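Home and Yard Board > Plumbing and Water
Hard water in Roltdale: softener quote seems high, is it worth it?
Started by porchlight_dee, 18 Apr 2018
Reading time: 6 minutes

porchlight_dee wrote:

We moved out to Roltdale from the city and the water here is very hard. The test strip from the hardware store went to the last color on the chart. I knew hard water was a thing but I had never lived with it. White crust on the faucets, spots on every glass, towels that feel like cardboard. The shower head lost half its holes over the winter.

I had Christodoulou Plumbing come out and they quoted $3,659 for a Truser softener, installed, with a bypass valve and a line to the floor drain. The house is on town water, two adults and one kid, one and a half baths. The water heater was here when we moved in and I don't know how old it is.

The thing that got me to call was the small stuff. Anything that gets wet and then stands around grows a ring. The soap dish, the kettle, the bottom of my toothbrush. I wipe the toothbrush handle down every couple of days now and soak the cup in vinegar when I do the sink.
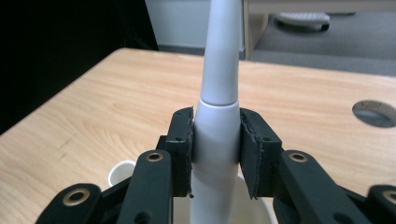 My electric toothbrush, the white one.

So my questions are whether that price is normal, and whether people who put one in think it was worth the money. I would also like to know if there is a cheaper way to deal with just the drinking water and the shower.

gravelroad77 wrote:

Price is on the high side but not crazy. I paid $3,032 for the same brand, but my basement already had a loop stubbed in from the previous owner and a drain within arm's reach. If they have to cut into the main and run pipe across the basement, that's where your difference is. Ask them to break it out into equipment and labor. If they won't, get another quote.

Worth it for us. We use less detergent and the dishwasher stopped leaving film on everything.

oldtimer_wex wrote:

I'm going to disagree. I have been on the same town water for decades and never had a softener. Vinegar is cheap. Unscrew the shower head and put it in a bowl of vinegar overnight, do the kettle on the same night, and flush the water heater once a year. You do not need to spend over three grand to avoid wiping down a faucet.

Softened water also feels slimy. My sister-in-law has it and I can never tell when the soap is off.

gravelroad77 wrote:

The slimy feeling goes away once you get used to it, and you can turn the hardness setting down a little. Flushing the heater does help, I'll give you that. It doesn't do anything for the pipes or the washing machine valves though.

oldtimer_wex wrote:

My washing machine is older than your softener.

porchlight_dee wrote:

Thanks, both. I called and asked for the breakdown. The equipment is a little over half of it. They do have to go across the basement, the main comes in at the front and the drain is all the way at the back by the furnace.

On the drinking water, I do care how it tastes. I drink tea all day and the water here makes a skin on it. It sticks to the mug in a brown line that a sponge won't take off. Baking soda and a damp cloth gets it, but I'm doing that every night. I bought plain white mugs when we moved, which was a mistake in this town.

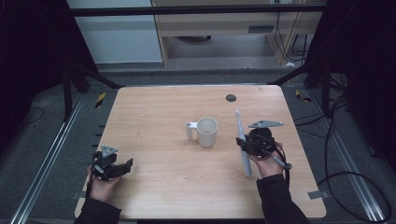
Page last changed: June 2018

A few people sent me messages about the tea thing. Yes, I've tried bottled water and the skin doesn't form, so it's the minerals. A squeeze of lemon also stops it, but then it's lemon tea and I don't want lemon tea. I'd like to fix the water at the kitchen sink if I can do it without buying jugs.

basement_level wrote:

For tea, don't drink from the softener line if you can help it. Most installers leave the kitchen cold tap on hard water anyway so you aren't drinking the added sodium, which means a softener by itself won't fix your tea. Ask Christodoulou which way they plan to do it before you sign.

What you want for the kitchen is a reverse osmosis unit under the sink, or a pitcher filter that is made for hardness. I have the Ravadska pitcher. Most pitchers are for chlorine taste and barely touch the minerals, but theirs has a resin cartridge. In my water a cartridge lasts maybe a month before the kettle starts to scale again. They aren't cheap, so keep that in mind.

oldtimer_wex wrote:

Now this I agree with. Get a pitcher, see if you like the tea, and leave the pipes alone.

quilt_and_caulk wrote:

We rented in Roltdale before we bought and did it in stages. Pitcher first, then a shower filter, then the softener once we owned the place. I'd skip the shower filter. It took out the pool smell and did nothing for the crust. My hair was the same.

The softener has been in for 7 years. In that time I've replaced one valve seal and nothing else. Salt is a bag every six weeks or so. It's a heavy bag and I have stairs, so think about who is going to carry it.

gravelroad77 wrote:

Second that on shower filters. The ones at the store that say they soften are mostly for chlorine.

porchlight_dee wrote:

Good to know about the kitchen tap, I hadn't thought to ask. I checked and their plan was to leave it hard, along with the outside spigots.

I went ahead and bought the pitcher. I've been making one mug with filtered water and one with tap to see the difference. The filtered one has no skin. The tap one has the same line as always.

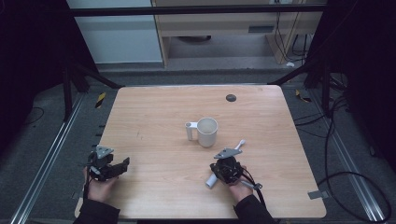
The taste is flatter than I expected and I'm steeping a minute longer to make up for it. My husband says he can't tell them apart. The kettle gets only filtered water now. We'll see how long the cartridge goes.

For the rest of the house I'm getting a second quote before I decide. If it comes in near what gravelroad paid I'll probably do it, and if it doesn't I'll do the vinegar for another year and flush the heater.

basement_level wrote:

When you flush the heater, run a hose to the drain and open the valve slowly. If it has never been done, the sediment can clog the valve and then it drips. Have a brass hose cap on hand.

oldtimer_wex wrote:

And turn the heater off first. People forget.

quilt_and_caulk wrote:

If the second quote is for a different brand, post it here with the grain capacity. Some of them quote a small unit to get the price down and it ends up regenerating every other night.

Contact the moderators | Copyright Home and Yard Board | Back to top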